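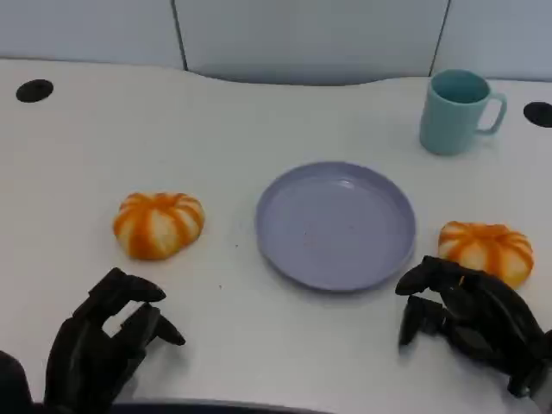 **Figure 1.** Table setting with the lavender plate, two toy pumpkins and the teal mug.

### 3.2 Laying out the table

I'll admit I spent far too long picking the dishes for this study. I-seul Cha and I wanted a setting that people would read as "a snack at a table" in a second or so, without any food that would spoil by lunchtime, and toy pumpkins did the trick nicely (we tried toy bread first, and everybody wanted to talk about the bread). The plate is shallow with a raised rim, so there's a clear inside and outside, and that matters a lot for the scoring in Section 3.4. The mug sits farther back on the table in Figure 1. It was never scored. We kept it because the table felt bare to people in the Wirkano pilot, and they said so!

Our 366 layouts all came from the same short recipe: one dish, one or two toys, one thing to drink from. I drew up the first 250 myself over a long weekend in December, and I-seul did the rest and fixed a good number of mine. Positions were free as long as a toy didn't hang over the table's edge. I'd love to say we were strict about crumbs, but plates went back out after a quick wipe and that was that.

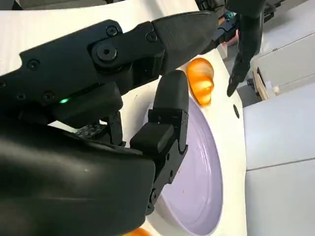
**Does a toy touching the outside of the rim count as "on the plate"?**
It counts as off. A toy has to rest inside the rim to be scored as on the plate, and if it leans on the rim from the outside we mark it "beside."

We went back and forth on that rule, I should say. The Yeo coding sheet, which we borrowed and trimmed down, has a separate label for leaning, and our three raters hated it. They used it for nearly everything in the first round, including toys that were a good hand's width away. Folding it into "beside" made the sheet shorter and the arguments quieter, though I-seul still thinks we lost something there, and she may be right. Her relabeled subset is in Appendix B for anyone who wants to check.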